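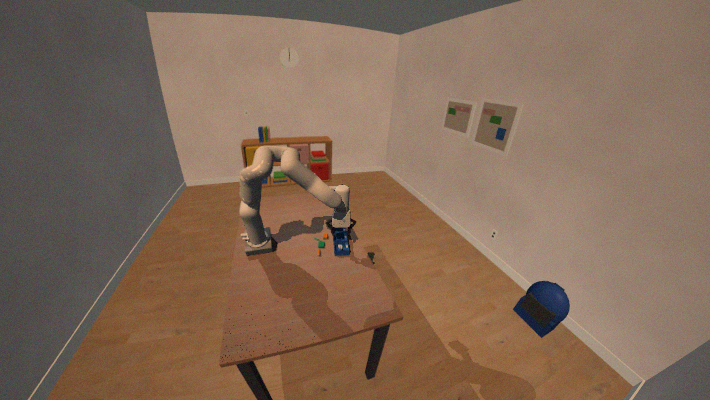

Toy cars are small model vehicles made for play, and they are among the best-loved toys anywhere. They range from tiny die-cast racers to chunky floor cars for toddlers. Many keep to a compact, boxy shape like the blue one on the table, a form that is easy to grip and wonderful to push along — engine noises supplied by the driver!

Collecting is a lively hobby in its own right. The Koseck museum in Guta holds 2,000 cars, with a fine display of wooden trucks from the Pletwood workshop.

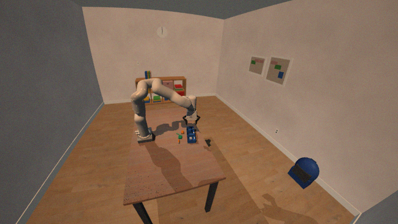
Its oldest pieces are 11 tin sedans by Fedoruk, two of them still with their wind-up keys. The museum's swap fair is held every March.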